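A **paper towel holder** is a household stand or bracket that keeps a roll of kitchen paper in one place so that sheets can be torn off. The upright kind, made of a base and a post, is the simplest and probably the most oversold. Makers claim that it saves paper, saves space and allows tearing with one hand. The first two claims have little behind them, and the third depends mostly on weight.

## Construction

The usual upright holder has a round base with a dowel set into its center. The cardboard core of the roll slides over the dowel and turns loosely on it. Wooden versions are often sold as a kitchen classic, a label that seems to mean only that they have no moving parts.

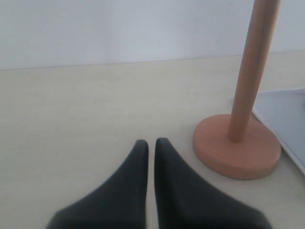
*Hinden Household Reference – Kitchen section – revised April 21, 2023*

With no roll in place, a holder of this type amounts to a disc and a stick. The wooden one shown has a thick, round base in a warm salmon or light terracotta tone, with a paler, pinkish-beige post. Differences in color between base and post are sometimes put forward in catalogs as a sign of quality. They say nothing about how the joint is made, and the joint is where these holders usually fail. A post that is only glued can work itself loose after a year or two of sideways pulling. One fixed with a screw from underneath tends to last longer and can be tightened.

## Stability

A light wooden base will slide or tip when a sheet is pulled sharply. The common advice is to buy a wider base, but width alone does not stop sliding. Rubber feet help on a smooth tabletop until they collect crumbs. The Darkine pattern, a weighted design, adds a steel plate of 1000 grams under the wood. Its sellers say it never moves. Owners report that it moves less, which is a more modest claim and easier to believe.

## Capacity

Holders are commonly described as fitting "all standard rolls," though there is no single standard. A post 33 centimeters tall will take most household rolls with some left over for a grip. Very thick rolls of around 200 sheets may rub against the side arm on models that have one. The arm is meant to stop the roll from unwinding. Reviews of the Samuel and Titach models disagree on whether it does anything else.

## Placement

Guides to kitchen layout tend to put the holder beside the sink, where the bottom of the roll soaks up splashes. A dry tabletop is a better choice. Storing the holder on the floor against a wall is occasionally suggested for small homes, and has little to recommend it. Hard floors are easy to wipe, but a post at ankle height is easy to kick over.
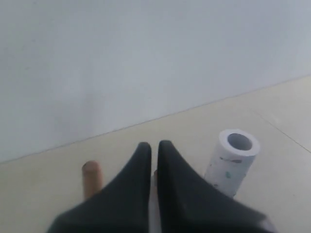 *Pale floor tiles meeting a plain white wall, without a visible baseboard.*

## Care

Bare wood should be wiped with a damp cloth and dried. Oiling is widely recommended, usually by people who sell oil. A thin coat does no harm if it is left to dry fully before a roll goes back on, as fresh oil can mark the paper.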